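Minutes, August meeting
Brundell Street Tenants' Association
Held in the laundry room, Kaplan Building, 7:05 p.m.

Chair: Kwame Owusu
Minutes: the secretary, who would like it recorded that the machine nearest the chairs was on its spin cycle through most of item 2. Anything missing from item 2 is the fault of the spin cycle.

**1. Last meeting's minutes**

Approved with one correction. The July minutes said the tenant in 4C "shouted" at the representative from Mandik Property Management. The tenant in 4C says she was speaking clearly. The word has been changed to "spoke," and the room was asked to remember the volume for itself.

The tenant in 2A asked whether the minutes could be shorter. The secretary said they could be shorter if the meetings were.

**2. The elevator**

Still out. Mandik has written to say that the part has been ordered. Kwame read the letter aloud and then read the letters from May and June, which also say that the part has been ordered. The wording is the same in all three apart from the date and, in June, a misspelling of "elevator."

Several people asked what the part is. Mandik has never said. Kwame called during office hours and was told it was "a controller issue," then called back and was told it was a door issue. He has asked for the name of the elevator company so we can call them ourselves, and Mandik has said they will look into whether they can give us that.

The tenant in 5B reported carrying a bookcase up to the fifth floor with her brother. They rested on every landing. She wants it known that the light on the fourth floor landing is also out, and that she found this out while walking backward.

5D asked if anyone would be willing to bring groceries up for Mrs. Hall on the sixth floor. A sign-up sheet went around and came back full, with two names for the same Saturday slot and a small argument over who had written first. Both will go. Mrs. Hall was not at the meeting, for reasons that should be obvious.

**Action:** Kwame to send Mandik a letter asking for the name of the part, the name of the contractor, and a date. 4C offered to deliver it by hand. The chair thanked her and said he would mail it.

**3. Money**

The association has a little over 4,000 dollars in the bank, nearly all of it left from the year we thought we were going to need a lawyer. Dues are still 20 dollars a household per year. Collection is going fine on floors one through three. On the upper floors it has slowed down a lot, and the person who collects would like to point back to item 2.

3F suggested we take payment by phone. This was discussed for longer than it needed to be. Points raised in favor: everyone does it now. Points raised against: 1B does not, and will not, and has a jar. It was agreed that people may pay by phone or by jar.

Spending since the last meeting was stamps, printer ink, and a new padlock for the bike room. The old padlock has been found. We now have two padlocks.

**4. The cookout**

Most of the evening went here, as it does every August.

Date: the last weekend of the month, in the courtyard, starting at four in the afternoon. Mandik has given permission in writing, with conditions. The grill must be 15 feet from the building. The courtyard is not especially large, and 2A has been out there with a tape measure. There is one spot that works. It is where the bench is. The bench will be moved for the day and then moved back, and this time it will be moved back the same evening.

Food: the association buys burgers, hot dogs, veggie burgers, buns and charcoal. Everything else is potluck. Last year's potluck produced nine pasta salads. Kwame asked people to write down what they are bringing on the sheet by the mailboxes, and to read the sheet before writing on it. 3F said she had read the sheet last year and brought pasta salad anyway because hers is better. There was no second to this, but there was some nodding.

Ketchup came up. Last year one bottle was bought for the entire building and it was gone before the second round of burgers. 6A, who did the shopping, said the list had said "ketchup" and he had bought ketchup. The list for this year will have amounts on it. Mustard is fine. We still have mustard from last year and, by the look of it, from the year before, and the older one will be thrown out.

Fruit: 5B will handle it. She asked if strawberries were all right given the wasps. The feeling of the room was that the wasps are coming either way. Bananas were proposed as a backup and met with little enthusiasm, except from the parents of small children, who said that a banana was the only thing their kids had eaten at last year's event apart from buns. 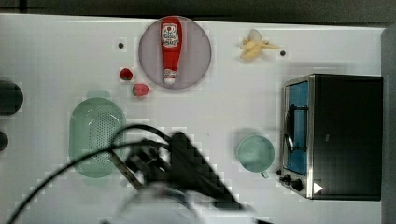 *Item 4, catering: ketchup on a plate, two strawberries, one small yellow banana.*

Plates: 1B is strongly against paper plates, which fold. Last year a burger was lost in this way and she has not forgotten it. 3F is against real plates on the grounds that somebody has to wash them. After some back and forth it was agreed that people will bring their own plate and fork from home and take them back home dirty. The association will have a small stack of paper plates for guests and for people who forget. 1B asked that these be the thick kind.

Music: 4C's nephew has a speaker. Conditions from last year stand. Off by nine, nothing with a siren in it, and the nephew does not take requests from anyone holding a drink.

Rain plan: the laundry room. Nobody liked this, and it was adopted without a vote. The dryers will be off limits during the event in that case, and a notice will go up beforehand so that we don't repeat the business with the towels.

**Action:** 6A to shop, with a list that has amounts on it. 5B on fruit. 2A on moving the bench. The secretary to put the sheet up by the mailboxes with a pen on a string, the last pen having gone the way of the ones before it.

**5. Brilline contract**

Brilline Cleaning has had the hallways since spring. Opinions were mixed. The lobby looks better. The stairs look the same. The second floor smells very strongly of lemon and the third floor doesn't smell of anything, which led 3F to ask if Brilline had ever been to the third floor.

Kwame said the contract is between Brilline and Mandik and that we can only pass on comments. We passed on the following: more stairs, less lemon. 2A asked for it to be noted that she likes the lemon. Noted.

With the elevator out, the cleaners are carrying everything up by hand as well, and it was agreed to say in the letter that we know this and that the complaint about the stairs is meant kindly.

**6. Bike room**

There are still bikes in there that belong to people who moved out. Tags were put on every bike in June asking owners to sign them. The unsigned ones were to be given away at the end of July. On the last day of July, somebody signed all of the unsigned tags in the same handwriting. The signature cannot be read.

The chair asked if anyone present wished to say anything about this. There was a pause, during which the spin cycle finished.

New tags will go up, with a space for the apartment number. 1B has offered to do the tags, and it was felt that people are less likely to try anything with 1B.

**7. Any other business**

- The tenant in 2D has found a gray cat in the stairwell on two occasions and would like it claimed. 5D said it sounded like her cat. Her cat was upstairs when she left. She went to check and did not come back to the meeting.
- Packages are still being left in the lobby under the mailboxes. Please pick yours up. If you are picking up a neighbor's as a favor, please tell the neighbor.
- 3F asked if future meetings could be held somewhere with better chairs. Kwame said he was open to offers. None were made. The folding chairs stay, including the one that leans, which should be sat in only by people who know about it.
- 4C asked that the letter to Mandik in item 2 be "stronger than the last one." Kwame read out his draft. She suggested some changes. One was accepted.
- The light on the fourth floor landing: 6A says he has a bulb that fits and will just put it in. Kwame reminded him that this is Mandik's job and that we should not be doing it for them. 6A said he understood. He also asked to borrow the stepladder.

**Next meeting**

Same place, same time, next month. The date will be posted by the mailboxes next to the potluck sheet. Anyone wanting something on the agenda should put it under the secretary's door, on a piece of paper with an apartment number on it. Last month's note that said only "the noise" was discussed as far as it could be.

Meeting closed at 8:50 p.m. Chairs folded by those who stayed. Second padlock available from the secretary on request.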